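Kiani-users mailing list archive, May 2024
Subject: Re: Chunked actions and gripper closing early on cloth
List: kiani-users

Back to the question about grippers closing before they reach the cloth. I have had the same problem on our folding setup and spent most of the spring on it, so I am writing up what I changed. The original post is quoted here for anyone who joined the list after it was sent.

> We run a two-arm shirt folding policy through the Kiani runtime.
> The policy outputs chunks of 53 actions. The arms move fine but the
> gripper command drops to closed while the fingers are still short
> of the fabric. After that the arm carries on with the rest of the
> fold holding nothing. Turning up the control rate made it worse.
> Training loss looks normal. Replaying recorded episodes on the
> arms works every time. Is this the policy, the runtime, or the
> camera timing? We are on the stock config apart from the chunk
> length.

Short version: in our case it was two things, both in the software. One was how overlapping chunks get blended, and the other was a stale wrist image. The policy itself was usable the whole time. If your replays are good, I would leave the calibration and the motors alone for now.

Blending first. The default in Kiani is to average every chunk that has something to say about the current time step, with older chunks weighted a little less. For the arm joints this is fine. The chunks mostly agree and the average is smooth. For the gripper it is bad. The policy wants open, open, open, then closed, and every chunk puts that change at a slightly different step. When you average them you get a slow ramp. The fingers start to come together well before any one chunk would have closed them, and on a thin cloth lying flat that is enough to miss the edge.
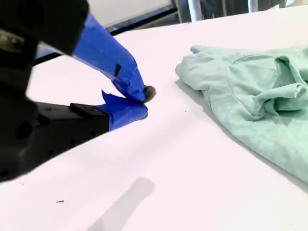
What makes it hard to notice is that the logged gripper command looks like a nice curve. I stared at those curves for a long time and thought they were good. Plot the raw chunks on top of each other before blending and you will see the steps, all a bit out of line with one another.

My fix was to take the gripper channels out of the blend. The joints still get averaged. The gripper takes its value from the newest chunk only, and a change of state has to hold for 3 control steps before it is sent. In the config it looks like this:

blend.joints = weighted
blend.gripper = latest
gripper.hold_steps = 3

If your build does not know blend.gripper you are on a release from before February and need to update. The old parser skips keys it does not know without printing a warning, so check the startup log to see that the setting was picked up.

The second thing was the images. Our wrist cameras and the overhead camera are read in separate threads, and the observation is put together from whatever each thread has last finished. One wrist camera was regularly 300 ms behind the joint readings. The policy was being told the arm was in one place and shown a picture from another. With a slow arm you can get away with that. When you turn up the control rate the gap covers more travel, which fits what the original post says about it getting worse.

I put a timestamp check in the observation builder. If any image is older than the limit, the step is skipped and the arms keep following the last chunk. Skonadora, the logger we use, already stores a capture time for each image, so you can look for this in old recordings without running anything new. Compare the capture time with the joint state time for each camera separately. If you only look at the mean over all cameras, one bad one hides behind the good ones.

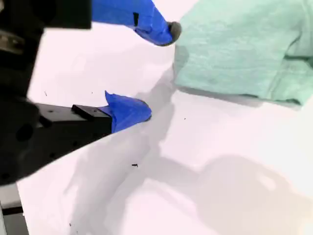 Skipping the step worries me a bit. If the camera stalls for longer than one chunk, what do the arms do when the chunk runs out? On our cell the runtime just held the last target, grippers included, and with two arms pulling on the same shirt I would want it to let the tension off before it waits.

Fair point, and I have not solved that one. At the moment mine holds the last target as well and raises a fault if nothing fresh comes in. For a single arm I think holding is acceptable. For two arms on one piece of cloth a release step would be better, but it has to be ordered so that one side does not open while the other is still moving. If somebody has a clean way to write that as a runtime hook I would like to see it. The Trokwood branch has an on_stall callback, but it runs once per arm and the arms do not know about each other.

On training data, since it was asked off list: we did not collect anything new for this. Same 4000 episodes as before, same checkpoint. I did go through them to see if the people teleoperating had a habit of closing early, and there is some of that. It is spread out over the fold and does not pile up at the first grasp, so I left those episodes in.

One more setting to look at is how many steps you run before asking for a new chunk. We used to run the whole chunk. A sleeve can shift after the chunk has been computed, and then the rest of the motion is planned for a shirt that is lying differently. We now ask again well before the end. This costs more inference time, so check that your machine keeps up before you shorten it. Cletetti has a dry-run mode that feeds a recorded episode to the policy at full rate and prints the late steps. Run it with all cameras enabled, as image decoding is a large part of the load.

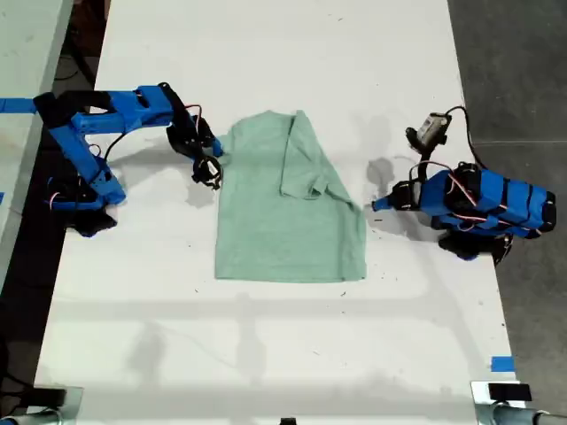
Setting blend.gripper to latest fixed the ramp for us too, but we got chatter at the point of closing until we raised the hold. Our control rate is higher, so three steps is a very short time here. Would it make sense to give the hold in milliseconds?

Yes, I think it should be in milliseconds. Steps was just what was easy to write. I will change it in my branch and keep the old key working for a while. Until then, scale the number with your control rate and look at the raw chunks again after each change.

The patch for the timestamp check is against the current main branch and touches only the observation builder. I still need to write a test for the case where a camera comes back after a stall, and I will send it to the list when that is in.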